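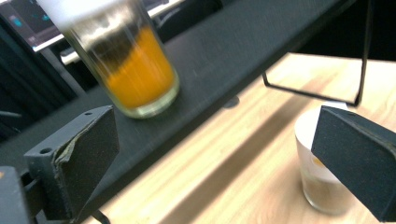

Orange drink in the tall glass, by the dark grey stand

Landholm Home Forum > Tables and worktops > Raised stand on a light wood table, yes or no?

trumo_kitchen
Posted Oct 25, 2023
Hello all, I hope my English is clear enough. We have a light wooden table and I have put on it a long dark grey stand, a kind of low shelf with small feet. The drinks go on the stand, so the glasses don't make rings on the wood. My wife finds it ugly. She wants only coasters. The stand is 30 cm deep and it takes a lot of place. What do you do at home?

Frandsen_fan
I am with your wife, sorry. A tall glass with a heavy base is already high. If you put it on a platform, the children will knock it over, and then you have juice on the wood and also under the stand, where you don't see it. Coasters cost almost nothing.

dolel77
I don't agree. We have used such a stand for nine years, and the table under it is like new. Coasters stick to the bottom of the glass and fall on the floor. But please put felt under the feet! Small hard feet can press marks into soft wood.

trumo_kitchen
Thank you both. The feet are round and dark, I don't know if it is rubber or plastic. I will look this evening. For Frandsen_fan: our children are big already, the juice is mostly mine. Maybe somebody can say if the wood needs oil. 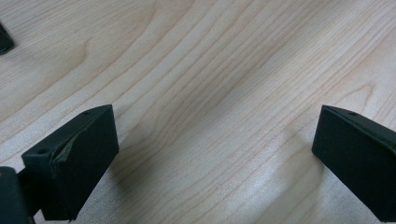 The table top, with the swirl in the grain

dolel77
Very beautiful grain, I like the waves. From a photo I would not dare to say if it is oil or lacquer. Put one drop of water in a corner which is not used and wait 5 minutes. If it leaves a dark spot, the wood wants oil.

Frandsen_fan
With such a table I would cover even less of it. Why buy nice wood and put a dark grey board on top?

pinewood_old
Be careful with too much oil. I did ours in June with 300 ml, it was far too much, and it stayed sticky for weeks. A thin layer, then wipe with a dry cloth.

trumo_kitchen
I will do the water drop first. The stand stays until I have bought coasters, this is the agreement in our house now.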